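The Rack Before the Brush

When I began to learn calligraphy, I kept my brushes standing in a jar, and after one August the hair of my best one was ruined. My teacher, Farzad Mirzaei, looked at it for a long time and told me to buy a rack.

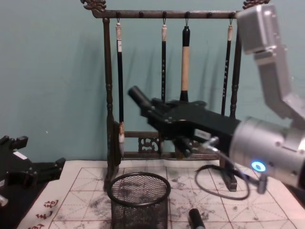 A brush must hang with its tip down, so the water leaves the hair and does not go up into the handle. Farzad repeated this at every lesson. His own rack is of dark wood and stands on the practice mat with the red grid, and the four brushes on it are very different in thickness. The thick one he takes only for big characters.

I visited three shops. Skostier asked 650 for a carved rack and Najafi asked 400 for a plain one, which I bought.
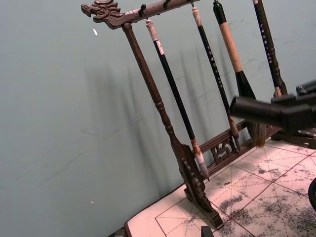 I am content with it, but I still envy the carving. Farzad wipes his with a dry cloth and a small paintbrush for the deep places, and he uses no oil. He rinses each brush in cool water, shapes the hair with two fingers and hangs it by the loop. Then he makes tea, and the lesson is over.

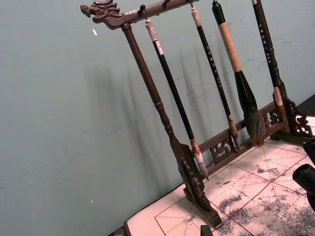

The dragon head at the left end of the top bar.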